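The table by the window

21 September 2019

I have worked at Nuttall for a long time, first in packing and then in the returns room, and I promised to some of my old colleagues that I will write down how the work is now. They read this blog mostly for the garden, so they must excuse me that there are no tomatoes today.

In June our manager told us that the returns room would get "help from automation". We were 4 people in that room then. Everybody understood the same thing, and in the canteen it was very quiet. I went home and calculated how many months I could live from my savings. I think many people in many factories have made this calculation in the evening.

What came was not what I had imagined. I had expected a fence and a big yellow arm like in the car factories. Instead a firm called Trurkinell put tables in the old training room, and asked us who wanted to come and do small jobs with grippers held in the hands. Pick up, move, let go, and again. From these recordings their software, which has the name Zekitz, should learn how a hand approaches a thing. Later a robot will do the easy part of the work, and we will do the part where one must think.

I said yes in the first week, I admit, partly from fear. If the machine must learn from somebody, I preferred that it learns from me and that I am in the room. 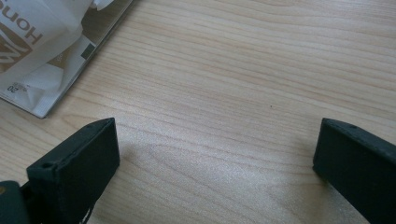
The first days were hard for the wrists. With my own fingers I can feel if paper is thin or thick, and I never had to think about it. With the gripper I feel almost nothing, only the resistance of the handle. I had to learn to look much more. Also I had to become slow. For years I was told to be faster, and now a young man from Trurkinell tells me, very politely, please slower, please do not correct so quickly, let the movement finish. It took me nearly 4 weeks until I could do this without feeling guilty.

There is a list of tasks, and it is a long one. We have made 1767 recordings together until now, and the plan for each person is 200 in one week. Some tasks are with boxes, some with bags, and many with crumpled paper, because paper is what we have inside every returned parcel and it never has the same shape twice. I used to throw it away without looking at it. Now I have opinions about it. A piece that is twisted at the end is good to take. A flat piece lying on the table is terrible, you push it in front of you like a coin on a wet bar.

What has changed for us is not so easy to say. The pay is a little better for the hours at the table. The back is better too, I don't lift so much. But we talk less. In the returns room we talked the whole day, about children and about politics and about who had parked where. During a recording you concentrate, and the person beside you also, and when you stop to drink a coffee you have nothing to continue from.

And there is the question that we don't ask very loud. When the machine can do the paper, it will maybe do the boxes, and then what is the part where one must think? Our manager says there will be work for all of us, and that the robot at the Hirnard site has only taken the night sorting. I believe that he believes it. I asked to have it written, and so far I have received a friendly e-mail. 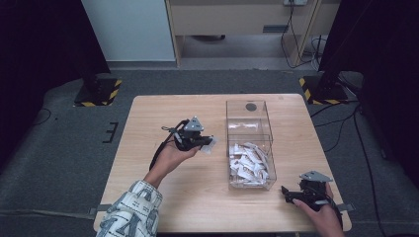
Sandra Bickerstaff sees it less darkly than I do. She wrote to me after I sent her the first half of this text, and she lets me quote: "You forget how we hated that sorting. My shoulder still knows it. If a machine wants it, it can have it, but they should pay us properly for teaching." She also thinks that I make the old room nicer than it was, and that in winter we had the heating on only until noon.

About the heating she is right. About the payment we have now made a small letter, with all our names, in which we ask for a fixed sum for every set of 600 recordings and for a training place for each person who took part. The training should be for the maintenance of the robots or for quality control, as each one prefers. I would choose quality control, I have no talent for screws.

The answer should come before the end of the month. On Monday I am again at the table, in the morning shift, and the task is bags.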